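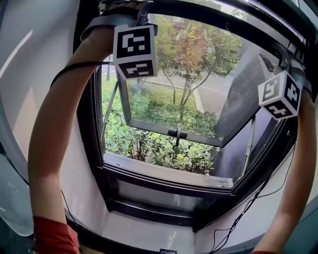 Window task, marker cubes on both wrists, head view

Sarndale Robotics Club > Student Projects > Stirkia wrist tracking

jostar_build
Posted May 22, 2026
We are recording window opening and closing for the Stirkia demo set. Both wrists carry a printed marker cube on a strap mount. Pose comes from the head camera only. Over 860 frames we get a valid left pose in 621. Most dropouts fall where the forearm is raised to the top of the frame. Lens calibration was redone Monday, no change.

mk_offset
What is your reprojection error near the border? The window frame bows a lot in that view. If the distortion model is a plain polynomial, it will be bad out there, and both cubes sit well off center.

jostar_build
Under a pixel in the middle, nearly 11 at the corners. Fisheye model, four coefficients.

tinplate
That is your answer. Recalibrate with the board held in the corners. Most people wave it in the middle and stop.

rowan_k2
Disagree. Bad distortion gives a wrong pose, but a dropout means the detector found no marker at all. I would look at exposure first. Bright outdoors through the glass, bright white wall on the left, white cube. The black squares wash out and the quad fit fails.

tinplate
Strong curvature also breaks the quad fit. The edges are no longer straight lines.

rowan_k2
Only if you detect on the raw image. Does Pinto undistort first?

jostar_build
Pinto detects on raw, then undistorts the corner points. Exposure is on auto.

mk_offset
Then you both have a point. Lock exposure, rerun the same motion, and compare before touching calibration. Change one thing at a time. Also tape that cable down along the left forearm. A snag will shift the mount, and your wrist offset goes with it.

jostar_build
Will lock exposure and record another 70 frames of the reach on its own. The offset needs to be settled before the August demo anyway.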